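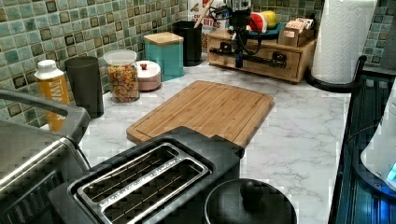
4. Organización de la encimera

Este apartado explica cómo colocar los recipientes Prareck sobre la encimera una vez montados los muebles bajos (apartado 3). Antes de empezar, compruebe que el sellado entre la encimera y el revestimiento de mosaico ha curado durante 16 horas.

4.1 Preparación

1. Retire todos los objetos de la encimera y pase un paño húmedo con jabón neutro.
2. Seque la superficie y la junta trasera.
3. Lave a mano los botes y sus tapas. Las tapas de madera se limpian solo con un paño - no las sumerja.

PRECAUCIÓN: no utilice limpiadores ácidos (vinagre, limón, antical) sobre encimeras de mármol. Dejan marcas mates permanentes.

4.2 Colocación de los botes

4. Empiece por un extremo y alinee los botes contra la pared, dejando 8 mm hasta el azulejo.
5. Llene los botes transparentes con productos de consumo rápido, como los cereales del desayuno. No sobrepase el borde inferior de la tapa.
6. Reserve los botes opacos para café, té o especias.
7. Coloque el portautensilios al alcance de la mano, con las cucharas de mango largo hacia arriba. Mantenga una separación mínima de 600 mm respecto a los quemadores.

Nota: las cajas de cereales abiertas pueden quedarse detrás de los botes, de pie y con la bolsa interior cerrada. Si prefiere trasvasar el contenido, recorte la fecha de caducidad y péguela en la base del bote.

4.3 Organizador con cajón

8. Apoye el organizador de madera sobre sus tacos de goma, con el cajón hacia el frente.
9. Abra el cajón del todo y ciérrelo. Si roza, afloje los dos tornillos traseros un cuarto de vuelta y repita la prueba.
10. Use la parte superior para platos, fruta entera o cajas pequeñas.

Nota: la fruta cortada, sobre todo la sandía, suelta jugo. Póngala siempre en un plato y guárdela en el frigorífico si no se va a comer enseguida. La madera sin barniz de la serie Fekuscombe se mancha con facilidad.

4.4 Mantenimiento

Vacíe y lave los botes antes de cada relleno. Aplique aceite mineral a las tapas de madera en marzo y en septiembre. Los tacos de repuesto se piden con la referencia 122.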